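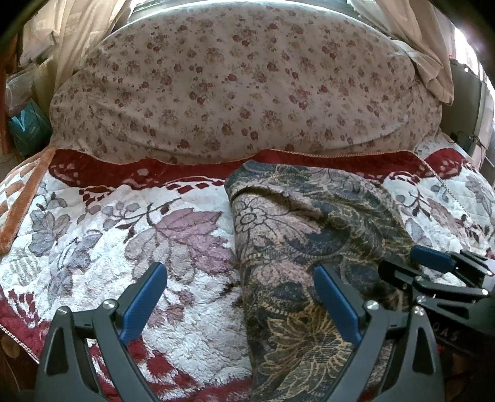
Rolling vs. folding the spare blanket

kbiro_72
Posted 2025-05-26

Settling a household dispute. We have a paisley blanket (dark, navy and gold mostly) that lives on the guest bed on top of the plush one with the big lavender leaves. I roll it. My wife folds it in quarters and lays it across the foot like a hotel that charges for water. Rolled takes up less bed and you can grab it with one hand at 3 a.m. Who is right?

Fadime K
Your wife.

kbiro_72
Thank you for your time.

sverrelj
Roller here. A folded blanket is a stack of creases. We had one from Clastovell that was folded every day for a whole winter and by February you could have read it like a road map. Roll it and put it against the wall.

Fadime K
A rolled blanket on a bed looks like someone is hiding a dachshund. Also it doesn't stay rolled. You sit down near it and it opens up like a carpet for a very small king.

sverrelj
Then you're rolling it wrong. Fold in half the long way first, roll from the fringe end, tuck the last bit under.

Fadime K
Mine has no fringe.

sverrelj
Roll from an end, then.

Nevzat Y.
Can we talk about the number of patterns on that bed? Paisley on leaves, a red scalloped edge with diamonds, and then roses on the pillow. I'm not against it. My grandmother's house was exactly this and we all slept like bricks. But I don't think rolled or folded is what a guest is going to notice first.

kbiro_72
The roses were here before me. So was the scalloped edge. I married into the scalloped edge.

Nevzat Y.
Respect.

agca_b
Neither. Off the bed entirely, into a chest. I paid 600 for a Rurnard storage bench and it holds every blanket we own, plus a pillow about the size of yours.

Fadime K
600 for a box!

agca_b
It has a cushion on top.

sverrelj
The thing about a chest is that the blanket is then in the chest. It's the middle of the night, you're cold, and you're kneeling on the floor moving a cushion.

agca_b
We've had guests twice since I bought it and neither of them froze.

Fadime K
Would they have told you?

kbiro_72
Update: compromise proposed. Rolled on weekdays, quarters when her mother visits. I've also been told the curtain is not supposed to be lying on the pillow, so I've lost ground overall.

Nevzat Y.
Shorten the curtain or move the bed down a bit. Ours did that for 2 years until I hemmed it, badly – it now stops at two different heights.

sverrelj
Weekdays is most of the week. I'd take that deal.

Fadime K
Her mother should visit more.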